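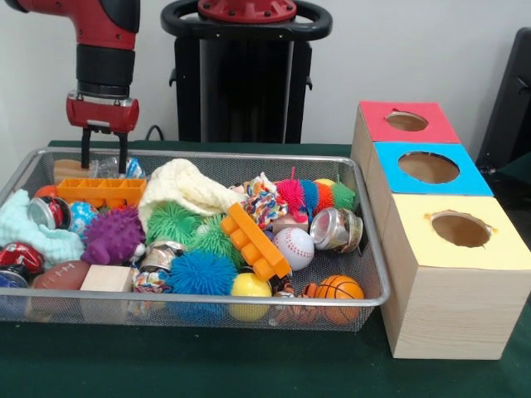
Helge Forsberg would tell you that a toy bin ought to be dug through, and that sorting one by color takes all the fun out of it. "You want the ball and the block and the scrap of knitting all in together," Helge says over coffee at the Clevlow play library, which lends out more than 3,000 toys (and gets most of them back!). The koosh balls are the ones children ask for by name, and the spiky things generally go home first. "I had 47 balls out on loan in July," Helge adds, laughing, "and I still went and bought another baseball."

Filed under: Play & Home, Conversations
Last updated 2024-07-28
Contact | © Clevlow | Back to top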